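Fultska woven summer sleeping mat – review after two summers

Posted 13th January by Lucimara Mendonça

When we moved into our flat in the west of Brisbane, the bedroom had no air conditioning and one small window. I grew up in a warm place, so I thought I would manage. I did not manage. By the second week I was sleeping on the kitchen tiles with a pillow. A colleague told me that her family puts a straw mat on top of the mattress when the hot weather comes, and I decided to try it before spending money on a machine.

I compared two mats. The first was from Atinga and it was cheaper, but it is made from bamboo tiles joined with cord, and it pulled my hair. I gave it back after three nights. The second one was the Fultska, in the double size, and I paid $116 for it with delivery. It is the one I still have. 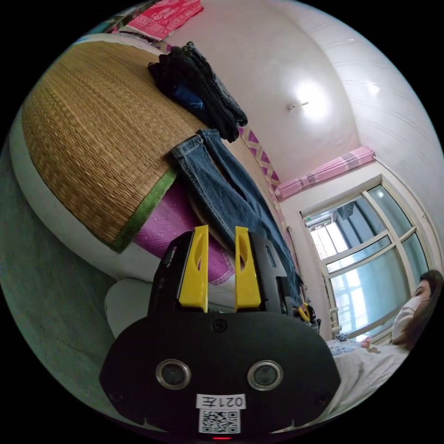

Photo: Lucimara Mendonça

The weave is fine and quite smooth. The colour is a golden tan, a little darker than on the shop page, and there is a green fabric trim. I like the trim very much. On cheap mats the edge is the first part to open, and then you have small pieces of straw in the bed for ever.

How does it feel? The first night I found it hard, and a bit noisy when I turned over. My skin had the pattern printed on it in the morning, which my husband found very amusing. After four or five nights I stopped noticing. The mat does not make the room cooler, of course, but the air moves a little under your back and you don't stick to the sheet. I would say it is worth two or three degrees of comfort. With a fan it is better again.

There is a smell in the beginning, like dry grass in a shed. I aired the mat on the balcony in the shade and it took around 11 days until I could not smell it any more. Please don't leave it in full sun. My neighbour did this with hers (also a Fultska) and it became brittle at one corner. 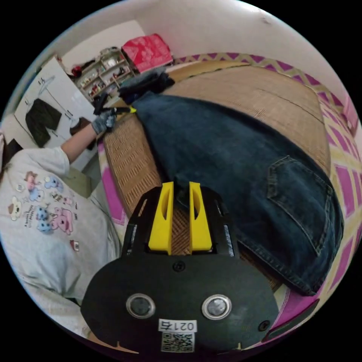
Jeans on the bed, with the mat in place.

Cleaning is simple but you need some patience. I wipe it with a cloth that is almost dry, always in the direction of the weave, and then I leave the window open for the afternoon. The instructions say once a week. I do it every two weeks in spring and every week in January. One time I spilled tea on it and there is still a pale brown mark, so don't believe the shop when it says "stain resistant".

I was worried about clothes. We fold the laundry on the bed, and I thought that zips and metal buttons would catch in the straw. So far the weave has no broken strands from this. A wool jumper is worse than jeans, the straw takes small hairs from it and you have to pick them out with your fingers.
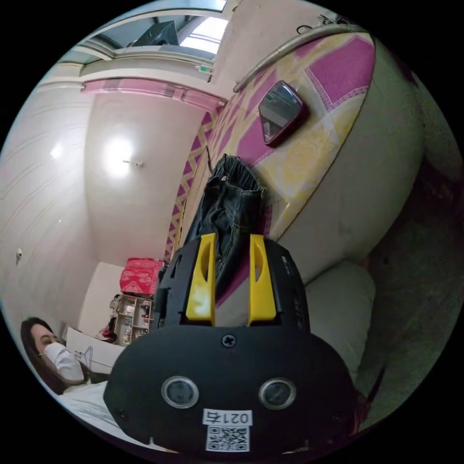 For the winter I roll it, I never fold it. The box came with two cotton ties which are too short, and I replaced them with longer ones from Flotico. It stands behind the wardrobe from the end of April until October. Last year I put it away when it was not fully dry and I found a few spots of mould on the underside. They came off with vinegar, but it was my mistake and I was lucky.

The warranty is 12 months. I wrote to Fultska once to ask for longer ties and they answered politely after a week – the answer was no.

Good: smooth weave, strong edge, easy to roll
Less good: smell in the first days, short ties, marks from tea
Price paid: $116
Would I buy it again: yes, in the same size

If you have a very soft mattress, try it in a shop first. On our old Sanach mattress, which was soft, the mat bent in the middle and the edges lifted. On the new firm one it lies flat.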